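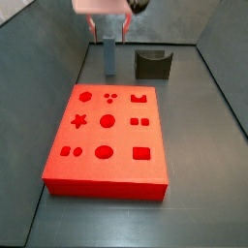 Section 5. Setting up your item records

Rasaleck Loan Catalog, Guide for Toy Libraries
Text: Amber Declercq and Toon Groen. Last changed on February 28, 2021.

In this section you make the records for the toys, puzzles and games which your library lends out. You should already have finished Section 4 (Members and Cards). If you did not yet choose a language for the screens, please go back and do this first, as the names of the categories are written in the chosen language and they do not change afterwards by themselves.

You need:

- a computer where Rasaleck is installed and where you are logged in as Manager
- the Drustalex label printer, connected and switched on (see Section 2)
- a roll of labels, the small size
- a soft cloth
- the items themselves, on a table near the computer

Note: A user with the Desk role can see the records but can not make new ones. When the button New Item is gray, you are logged in as Desk.

5.1 Making the categories

Every item belongs to one category. The category decides how long a member may keep the item and how much the late fee is. We advise to begin with few categories. The library in Gumton started with a very long list and later they had to join many of them together, which took a whole evening.

1. Open the menu Collection and click Categories.
2. Click Add.
3. Type the name of the category, for example Puzzles, Shape and Sorting, Outdoor, Board Games, Music.
4. In the field Loan Period, fill in the number of days. The field is set to 20 when you open it.
5. In the field Renewals, fill in how many times a member may renew. The highest number allowed is 5.
6. If you ask a late fee, put a check mark at Late Fee and fill in the amount for each day.
7. Click Save. The category appears in the list on the left side.
8. Do the same for your other categories.

Caution: Do not delete a category which has items in it. Rasaleck will move these items to the category None, and items in None can not be lent. If this has happened to you, see 5.7.

You can change the loan period later. The change works only for new loans. Loans which are already out keep the date that is printed on the receipt of the member.

5.2 Making the first record

It is best to take one simple item first and follow it through all the steps, including the label and a test loan. Do the others after it.

1. Click New Item. An empty form opens.
2. In Title, write the name that a parent would use. "Sorting board, nine groups" is better than the order code from the catalog of the supplier.
3. Choose the category.
4. In Age From, choose the lowest age. Follow the age on the packaging. When the packaging is lost, leave this field empty and write a remark in Notes.
5. In Condition, choose New, Good, Used or Repair. An item with the condition Repair stays in the catalog but it can not be lent.
6. In Storage, write the code of the shelf.
7. Click Save. Rasaleck gives the item a number.

Note: The item number is given only one time. When you remove an item, its number is not used again, so it is normal that there are gaps in your list.

5.3 Parts lists

The parts list is what the person at the desk reads when an item comes back. A good parts list saves a lot of discussion. Please take your time for it.

1. Open the record and click the tab Parts.
2. Click Add Line.
3. Write the name of the part and, in the second field, how many pieces belong to the item.
4. If a part has a color or a shape which helps to recognize it, write this in the third field. Use ordinary words: "red", "long", "half round".
5. Add a line for every kind of part. The box, the bag and the instruction leaflet are also parts.
6. Put a check mark at Must Return for the parts without which the item can not be used.
7. Click Save Parts.

For an item with loose blocks, make one line for each shape. Milan Jansen, who tested this version for us, first wrote all the blocks together in one line as "blocks" and found that on return it was not possible to say which one was missing. With a line for each shape, the person at the desk clicks on the line and the missing piece is written on the receipt.

Caution: Small parts. Some loose pieces can be swallowed by young children. When an item has such pieces, put a check mark at Small Parts Warning. The warning is then printed on the receipt and on the label of the box. Rasaleck does not judge this for you. Please read the packaging of the maker and the rules in your country.

5.4 Adding a photograph

A record works well without a photograph, but members who look in the online catalog will choose more often an item that they can see.

1. Place the item on a plain surface with daylight from the side.
2. Take the photograph with a camera or a phone and copy the file to the computer.
3. Open the record and click the tab Photo.
4. Click Choose File, find the photograph, and click Open.
5. Drag the corners until the item fills the square.
6. Click Save Photo.

You can add 2 photographs to a record. The first is shown in the list of the catalog, the second only when the member opens the record. To change their order, click the arrow between them.

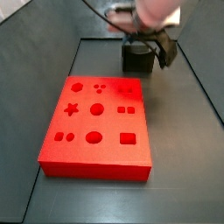 If the photograph is refused with the message "File too large", open it in the program that came with your computer, save it in a smaller size and try it again. If it appears on its side, click Turn until it is straight. You do not need to save again after turning.

Note: Please do not use photographs from the web shop of a supplier without asking. Also do not put children in the photographs of the catalog when their parents did not give permission.

5.5 Printing and placing the label

1. Open the record and click Print Label.
2. Check in the small preview that the title fits on the line. A title that is too long is shortened at the end.
3. Click Print. The Drustalex printer makes one label and stops.
4. Wipe the place where the label will come with the soft cloth and let it dry.
5. Stick the label on the box, on the short side. Press on it from the middle to the edges.
6. For an item without a box, stick the label on the bag or tie it on with a card.

Caution: Do not stick labels on foam, cloth or unpainted wood. On foam the glue tears off the surface when you remove the label, and on cloth the label falls off after some loans. Use a bag or a tied card for such items.

When the printer gives an empty label after each printed one, the roll is not seated well. Switch off the printer, open the cover, push the roll to the left until you feel it click, and close the cover. If the print is too light, go to Settings, Printer, and move the slider Darkness one step to the right. Print one label before you move it further.

5.6 The test loan

Before you continue with the other items, please check that the first one can go out and come back.

1. Click Loan and type the number of the test member. The test member was made for you in Section 4 and has the name Kiri Pearce.
2. Scan the label. The title and the return date appear.
3. Click Confirm. A receipt is printed.
4. Compare the receipt with your category. The return date must agree with the loan period that you filled in.
5. Click Return and scan the label again.
6. The parts list opens. Click Complete.
7. Look in the record under History. There must be one line with the loan and one line with the return.

If the scanner makes a sound but nothing appears on the screen, click one time with the mouse in the field Item and scan again. If you hear no sound, the scanner does not read the label; look whether there is a fold in the bars.

Note: Loans of the test member are not counted in your yearly report.

5.7 Messages in this section

"Category is empty": You saved an item without a category. Open the record, choose one and save.

"Item in None": The category of the item was deleted. Make the category again as in 5.1, then open Collection, click None, select the items and click Move To.

"Number already in use": Another person made a record in the same moment. Click Save again and Rasaleck takes the next free number.

"Parts list not saved": You left the tab Parts without clicking Save Parts. The lines are still there when you go back directly. They are lost when you close the record.

Message 104: The connection with the server is broken. Do not close the program. Wait until the green dot in the lower corner comes back, and then click Save. If the dot stays red, write down the item number and contact Pieter Van Wijk at the help desk, by the form on the Support page. In June the help desk is open in the mornings only.

5.8 Entering the rest of the collection

When the test loan is good, you can enter the other items in the same way. For items which look like each other, open the record of the first one and click Copy. The copy takes over the category, the age, the parts list and the notes. It does not take over the photograph, the condition or the storage code, so please fill these in for each item.

You may stop at any moment. Items that have a record can be lent, also when the rest of the collection is not yet entered. Keep the finished items apart from the others, for example on a separate shelf, until you are done.

Continue with Section 6, Reservations and Waiting Lists.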